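Club Handbook > Robot Arm Kit > Set-Up Guide > Section 9: Picking Up Cloth

9. PICKING UP CLOTH

Welcome to the section most teams have been waiting for! By now your arm can lift a foam block and set it down again, and you have passed the safety check in Section 3. Cloth is a big step up from blocks. It bends, it slides, it hides its own edges, and it never lands the same way twice. It is also the whole point of the Teketance laundry round, so plan to spend a good part of the season on these pages.

You will need the three-finger gripper fitted and homed, the Tretuvo control program open on the team laptop, the wrist camera plugged in, and a few pieces of practice fabric from the Odora bin. Start with thin cotton. Save the towels for later – they are heavier and they hide the fingertips.

9.1 Before you power up

1. Clamp the arm base to the table and give it a firm push from two sides. If it rocks, tighten the clamp and push again.
2. Check that the wrist cable has enough slack for a full turn in both directions.
3. Wipe the rubber fingertips with a damp cloth and let them dry.
4. Drop the practice piece into the work area from chest height. Don't straighten it. Competition cloth comes crumpled, so yours should too.
5. Choose one person to hold the stop button. That person does nothing else during the run.

CAUTION: Keep hands, sleeves and hair out of the work area whenever the green light is on. The gripper closes faster than you expect, even at low speed settings.

9.2 Setting the grip

1. In Tretuvo, open the Grip page and choose Soft Material.
2. Set Grip Force to 300. This is a unitless program value, and it is a good starting point for cotton.
3. Set Approach Speed to 9.
4. Set Record Interval to 100 so that the wrist camera saves plenty of pictures on the way down.
5. Press Save to Arm and wait for two beeps. One beep means the values did not go through, and you should press it again.

NOTE: Older Mösli controller boards show error 1965 the first time you save a soft grip. Turn the board off, count to ten, turn it back on and save once more. If the error returns, bring the board to the repair shelf with a note taped to it.

9.3 Your first grab

1. Move the arm to the Hover position above the cloth.
2. Look for a high fold. Peaks and ridges give the fingers something to close around, while a flat patch mostly lets them skate over the top.
3. Lower the gripper until the fingertips touch the fabric, then go down one more small step.
4. Close the fingers and wait for the motor sound to settle.
5. Raise the arm slowly to Hover. Hold for a slow count of five.
6. Save the run, even a bad one. Bad runs are great to learn from!

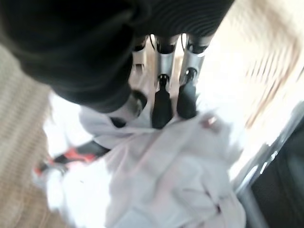

Reviewing your wrist camera pictures is the quickest way to get better at this, and it's a lot of fun once you know what to look for. Open the run and step through it one picture at a time until you reach the moment of contact. Check where the rubber tips meet the fabric: with the white cloth, they are closed right on the bunched material, and the folds give you a handy way to judge the grip point. Then look at what lies next to your target. A beige knit runs right alongside the white cloth at the left, so a team working with that layout should check that every fingertip lands on the white side. Blur is normal in these pictures. If you can't read the tips at all, lower Approach Speed by one and run it again.

Write down the grip point for each try in your team log, using plain words such as "top of fold" or "near corner." After one good practice you will start to see which spots your gripper likes – and every gripper is a little different.

9.4 If the cloth slips

- Slips right away: raise Grip Force in small steps and clean the tips again.
- Slips near the top: the fingers probably have only a thin pinch. Go down one extra step before closing.
- Two pieces come up together: spread the pile apart and try a grip point farther from the overlap.
- Arm stops with a loud click: press stop, open the fingers by hand with the power off, and check for threads in the joints.

CAUTION: Never pull cloth out of a closed gripper. It strains the finger joints and it tears the fabric.

When your team can hold a cotton piece at Hover on several tries in a row, show a mentor at the Tuesday meeting and get your card stamped. Then go on to Section 10, Laying Cloth Flat.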